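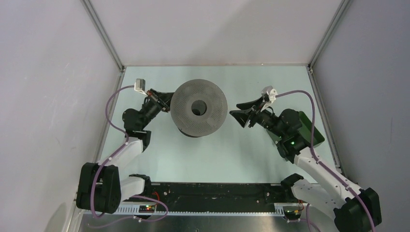

Leonie Wieser would like to know if somebody has a good method for putting loose hook-up wire back on empty spools. Her question as she posted it in February:

Rewinding wire on a used plastic spool, the turns always become loose

Hello all. I have got from a closed workshop a box with insulated copper wire, the thin kind for electronics, in several colours. The wire was taken off its old spools and put in bags. I also have 14 empty spools, dark grey plastic, where the two sides are full of small holes and there is a big round hole in the middle. I would like to bring the wire back on these spools, one colour on each, so that I can hang them on a rod over my table.

My problem is the beginning. The hub between the two sides is very smooth. When I lay the first turns on it, they slide around and do not grip. If I pull more strongly, the whole bundle turns on the hub, and if I pull less, I get big loops which stand up and fall over the side. I tried a piece of paper tape at the start. It held for some minutes and then it came off and left glue on the insulation.

Also I do not know what to do with the last end. On a new spool from the shop it is always fixed somewhere, but I never looked how.

Is there a right way to do it? I have no winding machine and I would not like to buy one for this.

2 answers

Answered by Stutach

The small holes are your friend here. Push the end of the wire from the inside to the outside through one hole near the hub, pull out as much as your finger is long, then bring it back in through the next hole. Now it can not slip. I do it so with all my perforated spools. If your insulation is too thick for the hole, do not force it, it will scratch. In this case make one turn on the hub and let the second turn go over the first one, and hold it with your thumb for the next five or six turns. After this it holds by itself.

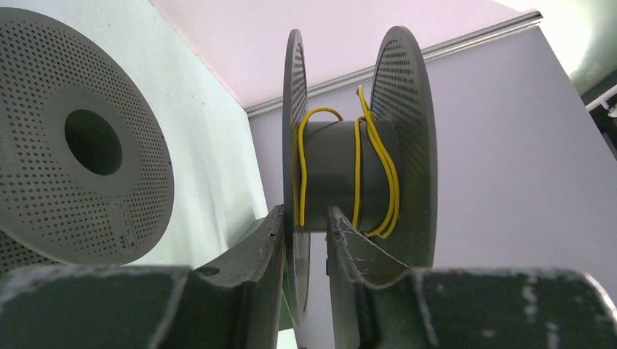

The loops come from winding with slack wire. It must always have a little pull, also when you stop to drink your tea. I let the wire run through a folded cotton cloth in my left hand and turn the spool with the right. The spool sits on a round wooden stick which is fixed in a vice. Not fast. If the wire was in a bag it has a twist in it, and you should take this out first. Lay it along the corridor, hold one end and let the other end turn freely until it is quiet.

For the last end, go again through two holes, but this time near the rim. Bend it at 90 degrees and cut it, but not too short, otherwise you will search for it next time.

One more thing. Write the colour and the length on a paper label inside the middle hole. I did not do this and I have now a red wire about which I know nothing.

Answered by Yakubu

just use a drill on slow

Comment from Leonie Wieser

Thank you both. The holes are large enough for the blue and the white, the green is too thick so I made it with the crossed turn. The cloth helps very much. With the drill I was not brave enough, my drill has only one slow speed and it is not so slow.

Comment from Stutach

With the thick one you can also put a small cable tie through two holes and over the wire. Do not close it completely before you have checked that it lies flat, or you get a hill in every layer above it.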